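I started cutting back on stuff in December, mostly because the hall closet door wouldn't close anymore. We live in a two-bedroom place on Setum Street and there isn't a basement. Whatever we own is in the apartment with us.

My plan was one drawer or shelf a day, before breakfast, for 16 days. I set the kitchen timer and stopped when it rang. I missed two days when I had a cold and added them on at the end.

The kitchen went fast. I had three can openers and kept the one that works. The spices took longer than they should have, since I read every label. I threw out a jar of cumin that moved here with me from the old apartment, and I moved here 6 years ago.

The bathroom was next. Most of what was in there was hotel shampoo and hair things. I have short hair now and don't need five combs. My sister took the good ones and the rest went out.

Toys were the hard part. My son is past most of them, but he remembers each one the minute it goes in a box. We agreed he could keep whatever fit in the blue crate, and he could swap things in and out until Saturday. He swapped a lot. In the end he kept the train pieces and a stuffed dog, and gave up the puzzles without much of a fight. 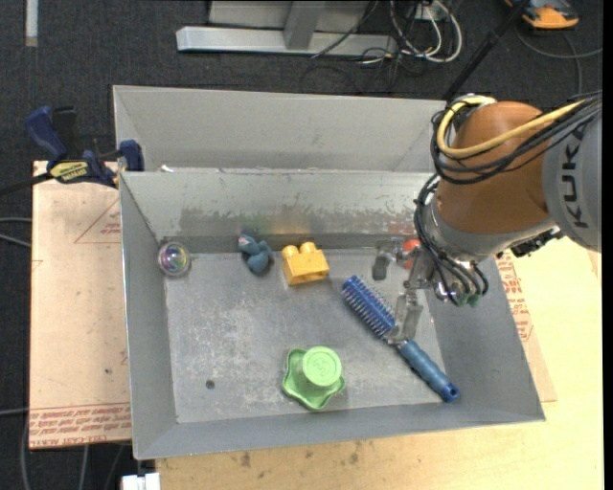
*Toys and household odds and ends, with a hairbrush in the mix.*

I tried selling some of it. I listed the bread machine and a floor lamp on Cocco, which a lot of people in Biltudgate use. The lamp sold the same evening. The bread machine got 2 messages, both asking if I would deliver, and then nothing. I lowered the price twice and finally gave it to Ozan Kırmızıgül downstairs. He has made bread in it every week and brings some up, so I came out ahead on that one.

Everything else went to the Janard thrift store on the far side of the bridge. They take drop-offs at the back door until four. They don't take car seats, pillows or anything with a cord that has been taped. I had one of those, a desk fan, and had to bring it home again. It's still in the trunk.

Books I did last, and badly. I pulled out a stack and put nearly all of it back. I did let go of the college textbooks, which I hadn't opened since the final exams.

The closet door closes now. The vacuum fits in there standing up, and I can reach the light bulbs without moving the ironing board. I also found the spare mailbox key, which I paid to replace last spring.

The desk in the bedroom is still a mess. I have one drawer in it that is only chargers, and I don't know what half of them belong to. I'm giving it until the end of the month, then I'll try each one on everything we own and get rid of the ones that don't fit.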